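Workshop tips: sharing a sorting table with a robot

I run the packing room at Erkutden, and since April we've had a robot on the sorting table. People keep asking me what changed, so these are the tips I wish I'd had taped to my door (my old door, I moved desks twice).

First one: use wide, open baskets. We tried deep bins and everybody hated them, me included! Wicker with sloping sides is cheap and light, and you see what's in it from across the room.
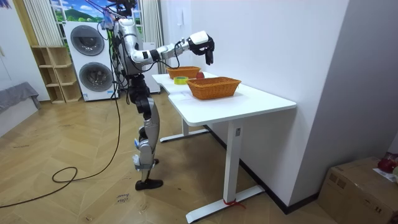
Two baskets, and the arm out over the far end of the desk.

Second tip – put a person in charge of the odd bits. Hrvoje Tomić used to sort for 90 minutes every morning. Now he spends 30 on the stuff that doesn't belong anywhere, then goes off to do repairs, which he likes a whole lot better. 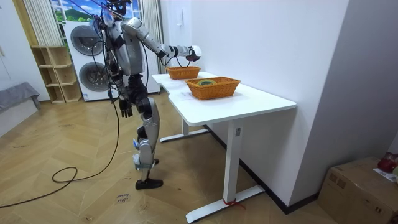

He was grumpy the first week, mind you. What helped was letting him decide where the baskets go, and writing it down so the late shift didn't shuffle them.

Labels next. Plain paper, thick black pen, big letters. They're for us as much as anything, so new folks can check a basket without hunting for me.

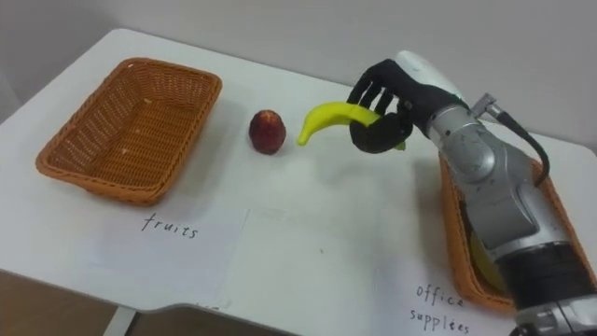
Do people lose hours when the sorting gets automated?
Ours kept theirs, but the jobs moved around. Ask for that in writing before the machine arrives.

Keep your walkways clear too, and tell everyone where the cables run. I do a quick lap before coffee.
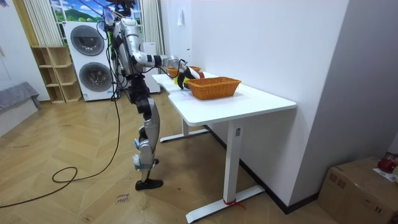 And swap the checking job every 2 hours – watching is more tiring than sorting, and my Dusbridge crew said so before I did.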